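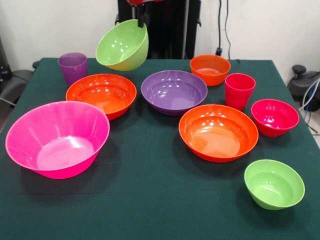 Narrow gripper or wider one for thin plastic bowls?

Posted by melis_bench, 21st November

I am comparing two grippers for bowls and cups of shiny plastic. The first is the narrow Skamham, the second is a wider one from Wetance. My problem is with the Skamham. It takes the bowl by the rim, but then the bowl hangs tilted, and when I place it into another bowl it lands on one side. I made 226 picks until now. Should I change the gripper, or only the grip point?
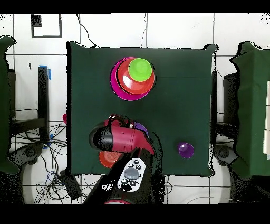
Wakar_user

Keep the gripper for now. A bowl held at one point of the rim will always want to turn. Close the fingers slower and go 2 mm deeper over the rim, then measure the tilt again. If it is always the same angle, you can correct it in the wrist before you release. If the angle changes from pick to pick, the finger pads are too hard or too smooth, and I would try silicone ones.

tomato_soup

buy the wetance, its better

gridnorth

I do not agree with the answer over me. The Wetance opens wide, but between bowls standing close together it touches the neighbors. I had this in 10 picks one after the other. Please also check your controller speed. Mine was set to 2000 and the bowl was swinging on every stop. With half of it the swinging was gone, and I did not change any hardware.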